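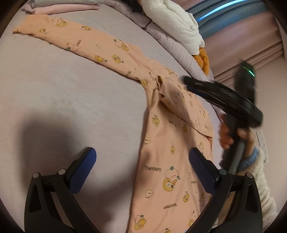

Pyjamas and PJ tops — do you iron them?
Laundry and Linen board, January 2025

marlpit
Mother-in-law stayed last week and ironed every pair of pyjamas in the house, including the kids' printed ones. I have never ironed a pyjama in my life. Is this normal?

tansy_b
Yes, always. Ten minutes a week. They fold flatter and the drawer shuts.

Corrie293
No. Shake them out, hang them up, fold when dry. If you iron printed ones do it inside out, or the print can go tacky and mark the plate. I ruined a Dallach iron that way.

marlpit
She did them right side out on the cotton setting. No harm so far.

oldkettle
Depends on the print. If the colour is in the cloth you can iron it all day. If you can feel it sitting on top like rubber, keep the iron off it. Elastic cuffs don't like heat either.

tansy_b
I've ironed over cuffs for years and they're fine.

oldkettle
Mine weren't. Two pairs went baggy at the wrist by September.

fenwick_lane
Same argument in our house about duvet covers. I gave up and bought the Borum jersey ones. 275 washes on the label, whatever that means, and no ironing. They do bobble.

Corrie293
Bobbled after 3 washes here. Went back to plain cotton.

tansy_b
Plain cotton needs ironing.

Corrie293
Not if you take it out of the machine straight away and drop the spin. I use 500 for anything that creases.

marlpit
500 and it would be dripping on my floor till morning — we've no line and no dryer. I'll try it on the duvet covers and leave the pyjamas as they come.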